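To: Molon Masters Swim list
Subject: Re: Entering the Claltidau crossing without a club number?

Hello all, and sorry for the slow answer. I was away from the computer most of the week and came back to a pile of these.

Earlier, a list member wrote:
> I moved here in April and I'd love to swim Claltidau with the rest of you,
> but my old club was overseas and my registration there has lapsed.
> The entry form wants a club number before it will let me go on.
> Do I have to sit this one out? I've been training for a long
> swim all winter and would hate to miss it. Also, are wetsuits
> allowed or is it skins only?

First of all, welcome! You don't have to sit it out, and please don't let that form scare you off. It scared me off too, my first year, and I closed the page twice before I got up the courage to write to somebody. What you want is the line near the bottom that says "unattached." Tick that and the club number box goes gray and leaves you alone. You pay a day fee of 65 dollars on top of the entry, which stings a little, but if you join Molon before the race the club takes it off your dues.
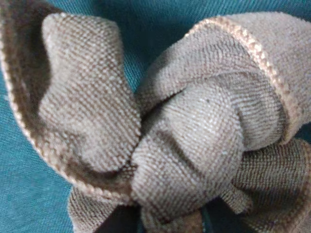
The part that does need some planning is the qualifying swim. Everyone who hasn't done Claltidau before has to show one continuous swim of at least 2,496 meters in the past year, and I know that is a funny number. It is the old marker-to-marker distance at Mokar, from back when the club measured everything by the buoys there, and no one has ever had the heart to round it off. A pool swim is fine as long as another swimmer signs for it. The crossing itself is 3,933 meters on paper, though with the wind coming down the lake most of us swim a good deal more than that, and I have the wobbly line on my watch to prove it. 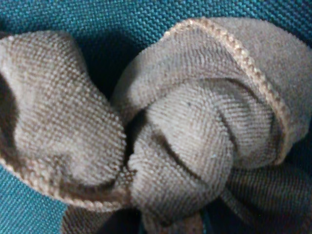
Can a swim done with a club in another country count toward the qualifier?

Any signed result counts, wherever it was swum, as long as it shows the distance and the date and falls inside the past year. If it isn't in English, write a line or two underneath saying what it says. Send it in with the entry and bring the original along to check-in.

Now, wetsuits. They're allowed, and plenty of people wear them, but they are scored separately, so you can't win an age group trophy in one. I swam in mine for years and then gave it up, mostly because I got tired of wrestling it off at the finish with cold fingers – and I will say the first few minutes without it are pretty miserable, and then you forget. The water last year was on the chilly side of pleasant. If you're on the fence, come down to Lindgren one morning and try it both ways.

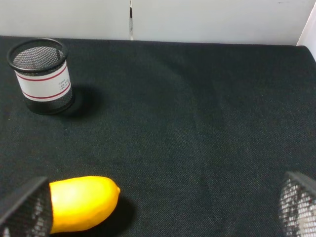 We meet at the Lindgren ramp at 6:30 and we're usually in the water by a quarter to seven, depending on how much talking goes on. Bright cap, please, and a tow float if you have one. The loop out to the rocks and back takes the middle group 55 minutes. There is a slower bunch as well, which is where you'll find me, and we stop to look at things. No one gets left behind in either one.

One more thing for everybody, not only our new member: the entry page closes in the evening and not at midnight, and every year somebody gets caught by that. Kayak escorts are still short too, so if you have a friend who paddles and likes a free lunch, send them my way. 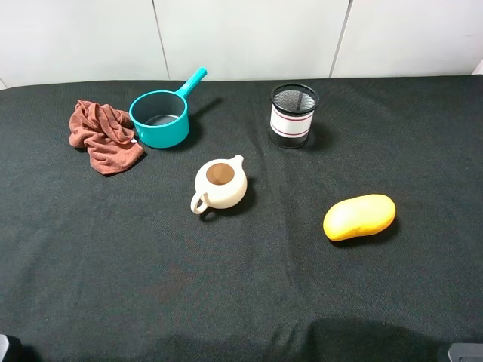 Towel and other things on the black cloth.

Write back on or off the list if the form gives you any more trouble. I'm happy to sit on the phone while you fill it in.

See you at the ramp,
Your list keeper at Molon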